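Dehumidifier running nonstop in finished basement, drain or replace?

Home & Yard Forums > Basements and Crawl Spaces

sumpdweller
Posted September 18, 2021
We have a 1,347 square foot basement under a 1978 ranch near Resach. Block walls, painted. Two thirds of it is finished, the rest is furnace, water heater and shelves. The dehumidifier is a Taltine 50 pint that came with the house. From spring on it never shuts off. The humidity on my gauge sits between 62 and 66 percent no matter what I set the dial to. The bucket fills twice a day and I'm tired of carrying it up the stairs.

I had Srivastava Waterproofing out and they quoted $2,055 for an interior drain along the north wall. They said the dehumidifier would never catch up until that was done. No standing water down here, ever. There is a white powdery line on the block at knee height on the north side and that's all I can find.

Do I spend the money on the drain or buy a bigger machine?

gutterguard_ray
White powder is efflorescence. It means water has moved through the block at some point. It doesn't mean water is moving through it now. Where do your downspouts let out?

sumpdweller
Two of them go to splash blocks. The one at the northeast corner goes into a black pipe in the ground and I don't know where it comes out.

gutterguard_ray
Find out before you sign anything. Those black pipes crush and clog. I'd bet it's dumping right at your footing. An interior drain deals with water after it's already against the house.

oldhouse_pat
I'll disagree with Ray a little. I fixed all my gutters first, regraded two sides, and the basement was still damp. I ended up putting in the interior drain anyway and wished I'd done it the year before. If the block is porous and the soil is clay, gutters only get you so far.

That said, your machine should be able to hold 55 percent in a basement with no standing water. I wrote up my notes on sizing and running these when I did mine, pasting the part that applies. 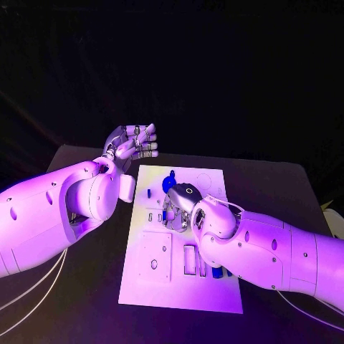 How do you tell if a dehumidifier is too small or just worn out?

Empty the bucket, run it for 24 hours with the doors and windows shut, and measure what it collected. A worn out unit runs all day and collects very little. A unit that's too small runs all day and collects close to its rated amount, and the humidity still doesn't drop.

Keep in mind the rating on the box is taken at a set temperature and humidity. In a cool basement you will get less than the number printed on it, and the older test was run warmer than the current one, so a 50 pint from ten years ago isn't the same size as a 50 pint bought today.

sumpdweller
That's useful. Filling twice a day sounds like it's working then. The bucket is small though, I'd have to measure it.

b_flat_basement
Check your electric bill too. I put a plug-in meter on mine and it used 588 kWh from the start of June to the end of August. That was enough to get me to stop arguing with my spouse and buy a newer one. The new one cycles off at night.

gutterguard_ray
A new one cycles off because it's new and the weather cooled down. You'd have to compare the same months.

b_flat_basement
I did. Same months, next year, and it was a wetter summer. I'm not saying it fixes a leak. I'm saying an old compressor costs money every hour it's on, and his is on all of them.

oldhouse_pat
Both of you have a point. Something else nobody has asked about is where the air is coming from. I chased wall moisture for two years and a good part of my problem was outside air. The rim joist on my place had gaps I could put a finger in, and the dryer vent flap was stuck open with lint. Every humid day in July the basement was pulling that air in.
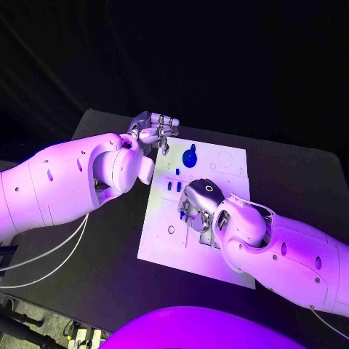
I went along the rim joist with caulk for the small gaps and foam board for the bays, and replaced the vent hood. It took me two evenings. The gauge came down four points with no other changes. Also, quit opening the basement windows in summer if you do that. People do it to air the place out and all it does is bring in warm wet air that condenses on the cool walls.

sumpdweller
Guilty on the windows. My wife opens them every morning and I close them at night.

What about painting the north wall with one of the sealers? The hardware store had Romel masonry sealer on the shelf and the clerk said it would stop it.

gutterguard_ray
Don't. It's painted already and sealer needs bare block. It'll bubble off in sheets.

millpond
I used Romel on bare block in a garage and it has held up fine. On painted block I agree with Ray, you'd need to strip it first, and that is a miserable job. If your house is from 1978 that paint should be tested for lead before you sand or scrape any of it.

oldhouse_pat
Good point on the lead. If it were my house I'd go in this order and stop when the gauge stays under 55:

1. Shut the windows and leave them shut until October. Move the gauge off the outside wall and put a second one next to it to check it's reading right.

2. Tape a square of clear plastic to the north wall and another to the floor, all four edges sealed, and leave them two days. Water on the wall side means it's coming through. Water on the room side means it's the air.

3. Run a hose into that northeast downspout for ten minutes and see where the water comes out. If you can't find it, disconnect the pipe and run an extension on top of the ground, six feet at least.

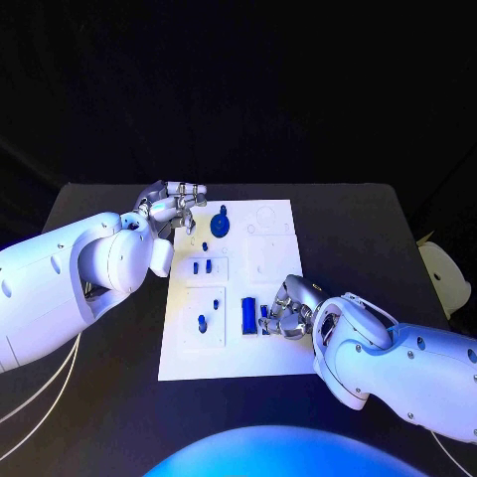 4. Clean the filter and coils on the Taltine and hook a garden hose to the drain port, if it has one. Run it downhill to the floor drain. No more bucket.

5. Caulk and foam the rim joist.

6. Then get two more quotes on the drain, if you still need one.

gutterguard_ray
I'd put 3 before 1 but fine.

sumpdweller
Thanks all. There is a drain port on the back, it had a plastic plug in it and I took it for part of the case. Hose is on now and running to the floor drain by the water heater. Plastic squares are up. I told Srivastava I'd call them back.

millpond
Check that the hose doesn't have a high spot in it. Mine did, and it backed up over the carpet.

sumpdweller
Update on the plastic. Wall square is dry on both sides. Floor square has drops on the room side only. Disconnected the black pipe too, it was packed solid with dirt and maple seeds two feet in. I have a ten foot extension on there now - it crosses the path to the shed, so I need to figure out something that hinges up for mowing.

gutterguard_ray
They sell a hinged elbow for that. Look in the gutter aisle.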